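Gripper Number Three, and Why My Kitchen Drawer Is Half Empty

So I finally got the third version of the hand gripper put together on Monday, and I am so much happier with this one that I wanted to write it up before I forget all the dumb things I did along the way. If you're new here, this is the Gatau, the trigger-operated pincher thing I've been building since before the holidays (the name is from an old notebook of mine and means nothing, please stop emailing me guesses!). You hold it in your fist, squeeze, and two fingers close out front. Eventually the same fingers are supposed to go on a motorized arm, and the handheld one is how I figure out whether the fingers are any good first.

Version two was a mess. I'd run the linkage arms on plain screws, straight through printed plastic, and for a couple of evenings it felt great. Then the holes started going oval. By the end you could wiggle the fingertips side to side with your thumb, and when you squeezed, one pad would get there before the other and shove whatever you were grabbing off to the left. I kept tightening the screws, which made it stiff AND wobbly, somehow both at once.

Virgil Dobre, who has the bench across from mine at the shop, watched me do this for maybe a week before he came over and asked me why I didn't have bushings in there. I didn't have a good answer. He dug around in his bins and gave me a handful to try, and then of course I had to redraw all the arms because the holes were the wrong size and there wasn't enough meat around the pivots. That took me most of December. (I also changed the angle of the inner arms while I was in there, then changed it back, then changed it again by a hair. I have 18 saved files with names like "arm_final_reallyfinal". Don't be like me.)

Anyway, the new arms printed fine on the second try. First try I had the layers running the wrong way and the thin part near the trigger snapped as soon as I leaned on it. Laying them flat fixed that. I pressed the bushings in with the drill press, not running, just using it as a press, with a scrap of pine underneath. If you do this at home, go slow and back off if it starts to tilt. I ruined one arm by being impatient and had to wait for another print, so I went and got a sandwich.

The pads were the other big change. The old ones were skinny and tapered like tweezers, which looked very cool and couldn't hold anything heavier than a marker. The new ones are chunkier, with a flat meeting face, and I put a piece of grippy liner between them. I cut the liner with dull scissors and the edges show it. I'll redo it with a fresh blade at some point.

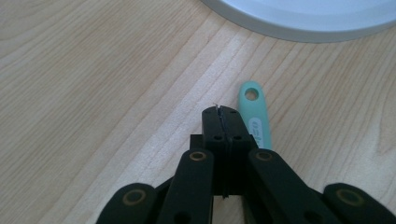
Setting the closed position took way longer than I thought it would. You want the pads to meet flat along their whole length, and mine wanted to meet at the tips first and leave a gap down by the base. I tried shimming with masking tape, which worked but looked awful, and then I gave in and moved the stop on the trigger bar. Quarter turn, squeeze, hold it up to the window, quarter turn back. My neck hurt by the time I was done. There's still a tiny bit of opening toward the top and I've decided I can live with it, because once there's something in between them it closes up anyway.

For testing I've been going through the kitchen stuff. Plates and utensils are what I want the arm to handle someday (clearing the table is the dream, loading the dishwasher is the far-off dream), so I figured I might as well start with them now. Flat handles are harder than I expected! When one is lying right on the tabletop there's nothing to get under, so you have to come down with the pads open on both sides and squeeze at the very bottom, and if you're tilted even slightly the thing squirts away from you. Round handles are easy. Plates are somewhere in between. You can pinch a rim from the side pretty well, but the weight wants to twist it out of the pads.

I did 84 pickups on Monday night, keeping a tally on the back of an envelope, and quit when my hand cramped. Most were good. The bad ones were nearly all flat things, and most of those happened when I was rushing. My plan is to get to 200 this week, mixing it up more, and then take the pivots apart and look at them. If they still feel tight I'll believe the bushings did their job. Virgil says I should do 1,000 before I say anything out loud. Virgil has not offered to do any of the squeezing.

A few things I'd change already, mostly so I remember:

The trigger spring is too strong. It opens nice and fast but it's tiring, and I think half of my misses toward the end were just a worn-out hand. I've got a softer one in the drawer from the Onyeka project (the cat feeder, for those who were around for that) and I'll swap it in.

The outer arms could be slimmer. I beefed everything up because I was mad at version two, and I went overboard. They get in the way when I'm trying to see what the fingertips are doing, so I end up craning around to the side like I'm parking a truck.

Black was a mistake too. It's what I had a full spool of, and it looks sharp, but I can't see my pencil marks on it and every layout line had to be done with a silver pen that smears. The next set is going to be gray or white, whichever is on sale.

Somebody asked in the comments last time if I'd share the files. Yes, but give me a little while to clean them up, because right now the trigger bar only fits if you sand it, and I'd feel bad handing that to anyone. I'll put up the arms and pads first, then the grip. Several of you also wanted to know if this would fit the Netetska arm. I haven't tried it. The mounting holes on mine are spaced for my own wrist plate, so you'd need an adapter at the very least.

Next up is the spring swap and the rest of those pickups, and then I want to try softer pads on forks, which have been driving me up the wall. If you've got a favorite grippy material that doesn't peel off after a week, leave me a comment. I've got a whole roll of this liner left and I'd still rather use something else.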